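How a Library Homework Center Works
A Guide for Young Readers from the Farkby Learning Office
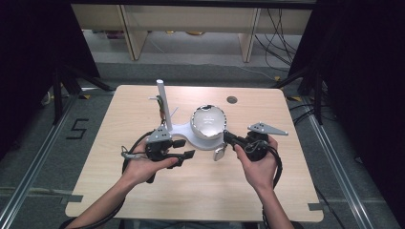
Issue 39

Many children need extra help with schoolwork at some time. A student may miss a week of class, find fractions confusing, or want more practice with reading aloud. A homework center is a place where students can get this help after the school day ends. The Farkby Learning Office runs one center in each of its public libraries, and the service is free to every family in the town.

What is a tutor?
A tutor is a person who helps one student, or a small group, with a school subject. A classroom teacher plans lessons for the whole class. A tutor starts with the work a student has already been given and looks for the part that is hard. Tutors do not give grades, and they do not write answers for students. They ask questions, show a method, and let the student try the next problem.

Who may come?
The centers are open to students in grades two through eight. Last school year, 146 students visited the Brikgate branch, which is the largest. Students in grades two and three must come with an adult, who stays in the building during the visit. Older students may come alone once a parent or guardian has signed the permission card.

What happens during a visit?
When you arrive, go to the sign-in desk and write your first name, your grade, and the subject you are working on. A staff member will show you to a seat. Most visits last 40 minutes. On busy days you may wait for a tutor, and you may read or begin your work during that time.

Please bring the worksheet or book your teacher gave you, a pencil, and any notes from class. If you have forgotten the worksheet, the tutor can still help you practice - the Brikgate branch keeps 3950 practice pages, sorted by grade and subject.

Is it all right to make mistakes?
Yes. A mistake shows the tutor which step to explain again. If you do not understand an explanation, say so, and the tutor will try a different one. You may also ask to work with another tutor.

Words to know
Session: one meeting between a student and a tutor.
Subject: an area of study, such as math, science, or history.
Guardian: an adult who is responsible for a child and who may not be the child's parent.
Branch: one of several libraries that belong to the same system.

When are the centers open?
The centers are open Monday through Thursday, from 3:30 to 6:00 in the afternoon. They are closed on school holidays. Beginning in October, the Brikgate branch will also hold a reading hour on Saturday mornings for students in grades two through four. Permission cards are available at the front desk of every branch.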